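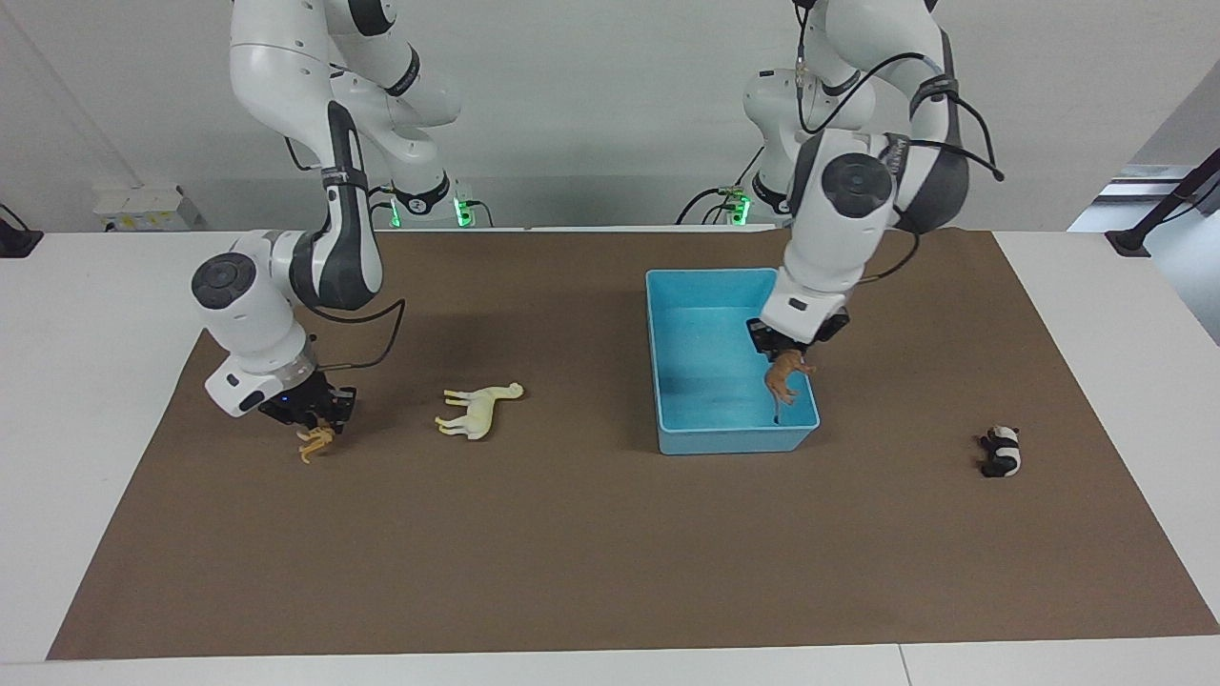

Ticket 329 — cellule bi-bras Gisdale, tri de figurines
Statut : en cours
Temps de lecture : 2 min
Rechercher dans les tickets OK

Ouvert le November 10, 2020

Symptôme : le bras gauche n'ouvre pas sa pince au-dessus du bac bleu. Il arrive en position, s'arrête, garde la pièce. Pas d'alarme au pupitre, pas de défaut dans le journal du contrôleur. Le séquenceur Pradimton reste sur « dépose en cours » jusqu'au timeout, 22 secondes, puis tout le cycle tombe en attente. Bras droit stoppé aussi, avec ce qu'il a dans les doigts.

Fréquence : 2 fois sur 10 cycles ce matin. Toujours le bras gauche. Avec le cheval marron surtout, une fois avec le panda.

Vu côté pièce : le cheval pend à la verticale, pattes vers le bas, dans le bac. Donc la prise n'est pas celle du programme (prévue au milieu du corps, figurine à plat). À creuser.

Déjà essayé :
- redémarrage du séquenceur : rien
- ouverture manuelle de la pince depuis le pupitre : OK, tout de suite, la pièce tombe dans le bac
- débranché / rebranché le connecteur côté poignet : rien
- cycle à vide sans figurine : passe, 10 sur 10
- vitesse réduite : le défaut revient quand même

Donc pas la pince elle-même à mon avis. L'ordre d'ouverture ne part pas.

Suite, après-midi
Repris les traces. Avant d'ouvrir, le séquenceur attend deux conditions : bras en position ET hauteur de la pièce au-dessus du fond supérieure au seuil. Le seuil a été touché en october lors du passage aux bacs bas Kahraman, pour éviter de taper le fond. Quand la figurine est prise par un bout elle descend plus bas que prévu, la condition reste fausse, pas d'ouverture. Et pas d'alarme non plus vu que personne n'en a mis sur cette branche. Pas terrible.

Test : tenu le cheval en prise milieu, à la main avec le bras en mode guidage, puis relancé le cycle. Dépose normale. Remis par le bout : bloqué. Reproductible.

Pour le bras droit : même logique dans le programme, même risque. Pas encore vu le blocage avec la petite figurine beige clair mais elle a les pattes fines et se prend souvent de travers, ça viendra.

SÉCURITÉ — à lire avant d'intervenir
Pendant le blocage les deux bras sont sous tension et le cycle est juste en attente. Si on retire la pièce à la main, la condition peut repasser à vrai et la pince s'ouvre, puis le bras REPART vers le tapis. C'est arrivé ce matin, main au-dessus du bac, pas de contact mais de peu. Donc arrêt d'urgence d'abord, ensuite on enlève la pièce. Pas de main dans la zone sur un simple « attente ». Affichette à mettre au pupitre, pas fait.

Contournement en place :
1. arrêt d'urgence
2. retirer la figurine, la reposer couchée sur le tapis, loin du bord
3. réarmer, retour position de repos à vitesse réduite
4. relancer au début de la séquence, surtout pas « reprendre »

Reste à faire
- calculer la hauteur sur la pièce réelle et plus sur la valeur fixe
- alarme + arrêt des deux bras si la condition n'est pas remplie au timeout
- supprimer la reprise automatique après attente (priorité haute)
- revoir l'estimation de prise pour les figurines couchées sur le coté
- appliquer pareil au bras droit

Demande envoyée à Trirnon pour la partie séquenceur, ils veulent les traces complètes des deux blocages. Envoyées. Pas de réponse pour l'instant — je laisse le ticket ouvert, la cellule tourne seulement avec quelqu'un au pupitre.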